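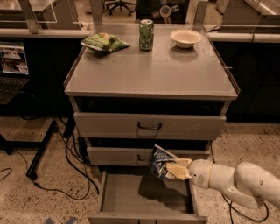 kolben_west
Cell technician, member since November

Bottom drawer cell: the place position is moving away during the shift

Posted Friday, March 3, 2023

Hello all. I take care of one cell in our test hall on Zawadzka Street. The arm picks goods from the steel top of a drawer cabinet and puts them into a drawer. The top drawer and the middle one give me no trouble. The bottom one does, and I would like to hear how you would set it up.

The photo is at the place step, with the blue snack bag in the gripper over the open bottom drawer. In this moment all is good. The program is made in Naltis, and the place point is taught relative to the cabinet, not to the base of the robot. In the morning I teach three corners of the top and check the drawer with an empty gripper. After that the cell runs alone with a small break between the cycles.

My problem is that at cycle 206 yesterday the bag was released on the front edge of the drawer. I stopped, measured, and the cabinet was 7 mm away from the morning position, toward the back and a little turned. The arm itself returns to its reference point very well, I checked it with a pin.

My settings are these:
– release height 32 mm above the drawer floor, measured at the finger tips
– gripper fingers from Lavis, the soft type, changed in November
– slow speed for pulling the drawer, normal speed for everything else
– the drawer is pushed closed with the closed fingers, on the middle of the front

Does anybody have the same cabinet problem, and do you fix the furniture to the floor or do you teach again more often?

----

mrs_torque
Maintenance lead

You have written the answer yourself: you push the drawer closed with the fingers. Every push gives some force to the cabinet when the drawer comes to the end. Seven millimeters after so many cycles is not a lot, I would expect more.

Fix the cabinet to the floor. Two angle brackets at the back feet, one anchor each. Then teach once and forget it. I don't understand why people teach a thing again and again when the thing should simply not move.

----

palletfox
Member

I don't agree with the anchors. If he does tests in this hall, next month the cabinet must stand in another place, and then he has holes in the concrete and a landlord who is asking questions. I had exactly this conversation.

What I do: a heavy plate under the cabinet with rubber under the plate, and the push stops a little before the drawer is closed. The slide does the last part with its own damper, if your cabinet has one. If there is no damper, reduce the speed for the last part and use the force limit. In Naltis you find it in the contact settings of the move, not in the global settings. The global one is only for protection stop.

Also please look at your cables. There is a black one on the floor on the robot side, and it goes under the arm. When the arm is low like in your photo, I would not want a loose cable there.

----

kolben_west
Cell technician

Thank you both. Anchors are not possible for me, the floor belongs to the building. I asked already last year and the answer was a very short one.

The force limit in the move I did not know. I had only the global limit, and it was high, because before it stopped all the time when pulling the middle drawer. That one is a little stiff.

About the cable: you are right, and the heap at the left behind the cabinet is also not nice. I will tie it this weekend. But I don't think it has pulled the cabinet.

----

mrs_torque
Maintenance lead

Did you check it? A cable which runs behind a cabinet can get caught at the foot. Then somebody rolls a chair or moves the laptop table, and your cabinet turns. You said "a little turned". A straight push on the middle of the front should give no turn.

The rubber plate is a good solution only if the plate is really heavy. With a light one you have made a spring, and then the top is shaking when the drawer hits the end, and the can on it can walk. I have seen it on our Sturnura line, cans were walking toward the edge the whole night.

----

drawerbot_lars
New member

Small question from a beginner. Why is the release so high? When I drop soft bags, they fall differently each time. I go down until the bag touches the floor of the drawer and then I open.

----

palletfox
Member

With soft bags you don't know how much is hanging under the fingers. If you grip it at the corner, it hangs long, and if you grip it in the middle, it hangs short. If you go down to a fixed height, sometimes you press it and the bag gets wrinkled under the fingers, and then it sticks when you open. A short drop is better. For the can I would go all the way down, that is another matter.

I would make the place point more to the center of the drawer, though. In the photo the bag is near the back left. If this is the real release point, you are giving away your space on one side for no benefit. On the other hand you had the bag on the front edge, so maybe the point is moved back on purpose?

----

kolben_west
Cell technician

Yes, I moved it back on purpose after yesterday. It was a bad idea, I agree. I was compensating one error with another one and in the next test I will hit the inside of the drawer with the knuckle of the gripper.

@drawerbot_lars: I tried touching down in the beginning. With the new Lavis fingers the bags stuck exactly as palletfox writes. Cleaning helps: I wipe the fingers with alcohol at the start of the shift and let them dry well. If you use a strong cleaner, the soft surface becomes shiny and then you must change them.

----

mrs_torque
Maintenance lead

So do it in this order. Put the place point back to the center. Tie the cables. Set the force limit in the closing move. Draw a pencil line on the floor at each foot of the cabinet (tape marks are too thick and they move when you clean). Run a full shift and look at the lines. If only one foot has moved, it was a cable or a person. If all have moved straight back, it was the drawer.

I still say anchors.

----

palletfox
Member

And I still say plate! But the pencil lines are good, I will take this for my own cell. One more thing, kolben: put a check of one corner of the top into the program, after each 32 cycles for example. It costs you a few seconds, and the cell stops itself before you have a bag on the edge.

----

kolben_west
Cell technician

I have made the list as written and added the corner check. The contact setting was a little difficult to find, it is in the second tab of the move, under the speed. For the closing of the bottom drawer I start with the lowest value and go up until it closes completely. The lines are drawn on all feet. I will write the numbers here when the shift is finished, and I will order a plate anyway, the delivery is two weeks.

Related topics
Soft fingers are getting shiny after cleaning
Naltis: protection stop when pulling a stiff drawer
Cable guide for a low arm position, which clips do you use?
Cans tip over on a brushed steel top
Sturnura line: teaching with three corners or with four

Contact | Forum rules | Copyright of each post stays with its author | Back to top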